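3. Household routines and the keeping of small habits

3.1 Why we started with the bedroom

When people talk about the work of keeping a home, they tend to go straight to the kitchen, and we understand why. Meals come round several times a day and everyone has an opinion on them. We wanted to begin somewhere quieter. The people we spoke to in Brasow and the neighboring town of Clornard were often surprised when our first question was about making the bed, and a good many of them laughed, and then they talked for a long while. Over the course of the study we gathered 141 diaries, each kept for a period of three weeks, and the bed appears in almost every one of them, usually in the first few lines of the morning entry and often again at night.

Readers who know the earlier work by Bednarek will remember his idea of the "hinge task," a chore so small that it hardly seems worth writing down, yet one that other chores hang upon. A hinge task tells a person that one part of the day is over and another can start. We have found the idea very useful, and we lean on it throughout this section, though we use it a little more loosely than he does. In his account a hinge task is always done alone. In our diaries it is quite often shared, or argued over, or done twice by two people with different ideas of how a bedspread ought to lie.

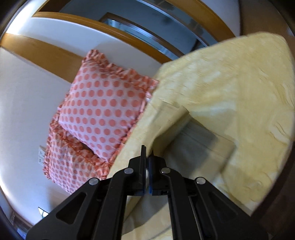
3.2 Learning the task and passing it on

Most of our diary keepers could say who had taught them to make a bed, and they said it with a good deal of feeling. A grandmother came up more often than a mother, and an older sister more often than either of us had guessed. (Fathers appear too, mainly in families where one parent worked nights at the Shearer mill.) What was passed on was seldom a full method. It was more like a single firm rule: pillows last, or windows open first, or never sit on it once it is done. People held on to these rules for decades, even when they had let go of nearly everything else they were taught about the house, and several of them wrote that they could still hear the rule in the voice of the person who gave it.

We asked people whether they had tried to pass their own rule on, and the answers were mixed. Some had, with great patience and not much luck. One woman in Clornard wrote that her son keeps his room like a railway station and she has made her peace with it. Another was delighted to find, on a visit in May, that her married daughter still turned the top sheet down by a hand's width, exactly as she had been shown at the age of six. We include these stories at some length because the shorter surveys in this field ask only who does a chore and how often, and so much of what matters to people falls outside those two questions.

3.3 The bed as a table

A second theme, and one we had not planned for, is how much else gets done on a bed besides sleeping. In small homes the bed is the largest flat surface a family owns, and our diary keepers used it for sorting mail, wrapping presents, cutting out patterns, and above all for dealing with clothes. Laundry was the most common of these uses by a wide margin. It also tended to spread through the day, with a pile set down in the morning and still waiting to be put away at bedtime. Garments with some structure to them seem to wait the longest. The piece in Figure 3, with its belt loops and the long seam running across the cloth, is of the sort that our diary keepers described smoothing out, leaving, and coming back to, and creases like the ones in it were a frequent reason given for starting over.

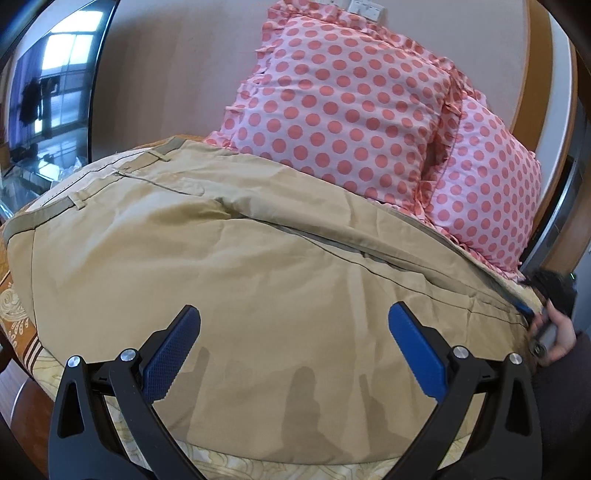

Figure 3. A garment spread on a bed.

We would be careful about reading too much into this waiting. It would be easy to call it putting things off, and a few people did call it that, rather hard on themselves as they were. Others described it quite fondly. A pile on the bed gave them a reason to come back upstairs and be by themselves for ten minutes, and folding was the one part of the day when they listened to the radio all the way through a program. The Trotix diaries, which were kept by families living in the newer apartments there, mention this less, perhaps as those homes have a utility room with a counter of its own. Whether the counter has taken over the bed's part in the day, or whether that quiet spell has simply been lost, is something our diaries can't settle, and we return to it in the section on evenings.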